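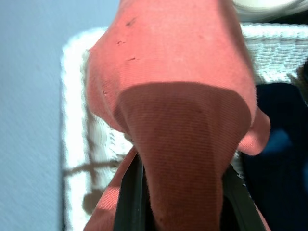

Written rules for a two-arm robot doing laundry, what should be in them?

dryer_lint_dan

We run a small test room in Nusthorpe where a two-arm robot does laundry tasks. Picking clothes out of a basket, loading a front loader, holding the basket up to the door, that kind of work. Up to now the rules have been whatever the person on shift remembers. From September we will have students in the room, and I have been told to write the rules down.

I have a draft but it is mostly copied from an old sheet for a fenced factory arm, and half of it makes no sense for us. It says no person may enter while power is on. We have to go in to reset the clothes and the basket, often many times in an hour, and a full power down each time loses the arm calibration on our Memon controller.

What I would like to know:

- Do you let people reach into the work area between runs with the arms powered but stopped?
- Who is allowed to open and close the washer door?
- Do you have a rule for when the gripper drops something or gets cloth wrapped on a finger?
- Is the washer itself plugged in during tests?

I don't need legal advice. We have a safety office and they will read whatever I send them. I want to send them something sensible the first time.

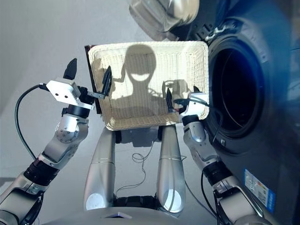

Priit Pärn

Start over with a blank page. A sheet for a fenced arm assumes the fence does the work, and you don't have one.

Go through one full cycle of the task with the robot off and write down every point where a hand goes near the arms. When we did this at our lab in Adutska we expected three or four and ended up with six. Each one became a rule with the same layout: what state the robot must be in, who checks it, and who says it can start again.

On your points.

Reaching in with power on. A software pause is not enough for us. We use a protective stop that the controller monitors, set by a switch the person takes in with them. While they have the switch, the arms cannot be restarted from the desk. Ask your supplier whether your controller supports this, and get the reply in writing. If it doesn't, power down and put up with the recalibration until you can change it.

Washer door. Treat it as a part of the work area that moves. On our sheet either the robot handles the door or a person does, decided before the run and written in the log. Nobody changes it halfway. The gap between a gripper and the edge of a door opening is a place where fingers get crushed, so we also have a lower speed limit there.

Cloth on a finger. Stop first, then open the gripper from the desk, then go in. Don't pull on the cloth while the gripper is closed. Socks and anything ribbed or knitted are worse than towels for this, in my experience. If the cloth is inside a joint, the run is over and it gets reported.

Washer power. Unplugged, with the plug somewhere you can see it, unless the test needs the machine to run. Water off too.

One more thing. Put a load limit on the sheet for the basket, and measure it with both arms out at full reach. A basket held by two grippers puts side loads on the fingers that the payload number in the manual may not cover. Ours is well under what the manual allows.

We log every stop with a reason. The count was 141 stops over 846 runs when we last reviewed it, and nearly 200 if you include the ones where the operator just wanted a better look. Keep those in. If people think they will be asked to explain a stop, they wait too long to press the button.

tallgrass

Just keep everybody out and use cameras. We did that and never had a problem.

mwb_bench

Keeping people out is fine if you can, but the original post says they have to reset the clothes by hand, so it doesn't help much here.

I agree with most of what Priit wrote. Things I would add for students:

Hair tied back, no lanyards, no loose sleeves. Put it on the door and on the sheet.

Two people in the room whenever the arms are powered. One has the stop button and does nothing else - no laptop, no phone. Swap often, it is dull work and people drift.

Check the cables at the start of each day. Any gripper cable that loops outside the arm can catch on a door or a basket rim. Move each arm through its range slowly and watch the slack.

Say who can change the speed limit. We had this wrong for a long time. The setting was in Ornavum, which everyone had a login for, and it got raised for a demo and stayed raised. Now two people have the password and the value is read out loud before the first run.

Keep the sheet to one page. Ours grew to several and people stopped reading it. The long version is in a binder and the page on the wall has only what you need with your hands full.

dryer_lint_dan

Thanks. I walked through the cycle this morning and found a point I had missed, picking up dropped clothes from under the arms. Checking with the supplier on the stop switch. I will post the page once the safety office has been through it.

Last updated: 2019-02-20

Contact us | Copyright the posters and the site | Back to top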